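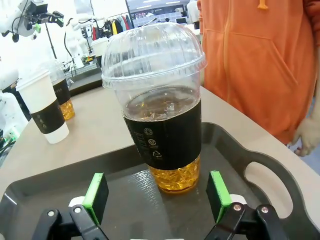
I have been measuring the hardness of my tap water since March, and the short version is that the number on the utility's annual report is close to useless for anyone who lives past the Pinto Street pump station. The report gives one average for all of Ristville. The town has two sources, a reservoir and a pair of wells, and which one you get depends on demand and on which valves are open that month.

My interest is tea. Black tea brewed in hard water forms a surface film, dulls in color, and leaves a brown ring on the cup that takes baking soda to remove. Calcium and bicarbonate are both involved in the film. I wanted to know how much of each I had before buying any equipment.

## Method

I used a drop-count titration kit for total hardness and a second one for alkalinity. Test strips are faster, but the color steps on mine were too coarse to separate "moderate" from "hard" under kitchen lighting. Procedure for each reading:

- Run the cold tap for two minutes.
- Rinse the sample tube with the same water.
- Fill to the line and read at eye level.
- Add drops one at a time, swirling between each, until the color holds.

I take the sample at 6 a.m. before anyone showers. Evening samples came out slightly lower in April and slightly higher in May, so I stopped taking them.

## Readings

The lowest hardness so far was 41 ppm as calcium carbonate. The highest was nearly 400. Those two were taken from the same faucet. I repeated the high one with a fresh bottle of reagent and got the same drop count.

Alkalinity moved with it but not in proportion. On well water it stays high enough that the tea tastes flat even when I increase the leaf. On reservoir water the same leaf at the same weight turns sharp after four minutes, and I have to pull it at three.

Yulan Jiang, who lives on the reservoir side of town, ran the same kit for a month and never saw a large swing. Her kettle has no scale in it. Mine needs citric acid every other week when the wells are on.

## Treatment

I tried three things.

A pitcher filter (Widotness, the tall one) brought hardness down by a useful amount for the first couple of weeks, then faded well before the indicator changed. The indicator is a timer. It has no idea what water you are putting through it.

Boiling and decanting works better than I expected on well water. Some of the calcium drops out as carbonate and you pour off the top. It costs time and gas, and the kettle takes all the scale.

Blending is what I settled on. I buy distilled water by the gallon and cut the tap water with it, using the morning reading to set the ratio. On a bad day that is one part tap to three parts distilled. On a good day I use the tap straight. The math is simple dilution and I keep a card taped inside the cabinet door.

For cold tea the blend matters less for film and more for cloudiness. A strong batch chilled quickly goes cloudy in either water, though mine clears up better with the softer mix. I let it come down to room temperature before it goes in the refrigerator. Ice made from untreated well water leaves white flakes in the glass as it melts, so the trays get the blend too.

## Open items

I asked the utility for the valve schedule and was told it is not published. I have also ordered a Stestov conductivity meter, range 0 to 3000 µS/cm, to see whether conductivity tracks hardness closely enough that I can skip the drops on most mornings. It should, as long as sodium stays steady, and I have no sodium data yet.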